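Search the notes Go
2 min read

Week 5 - Caramel, and why yours seized

Okay, sugar! My favourite week (sorry, bread people). Plain white sugar and a splash of water, medium heat, and keep that spoon out of it. One stray crystal on the side and the whole batch can go grainy on you, so brush the sides down with water as you go - I do it twice. Watch the colour, trust your nose, and have the cream warmed before you start.

If it seizes, add a little water and melt it down again. Gentle heat, bit of patience.

Comments

Lucyna Sowa: Mine went grainy, then came good with the water trick. Ta!

Wekesa Khaemba: Does brown sugar work?

Reply: It does, but you can't judge the colour, so learn on white first.

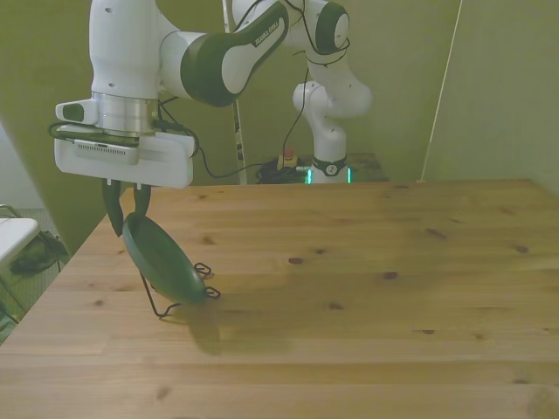 Golden syrup helps too, by the way - a teaspoon is plenty, and we'll use it again for the honeycomb.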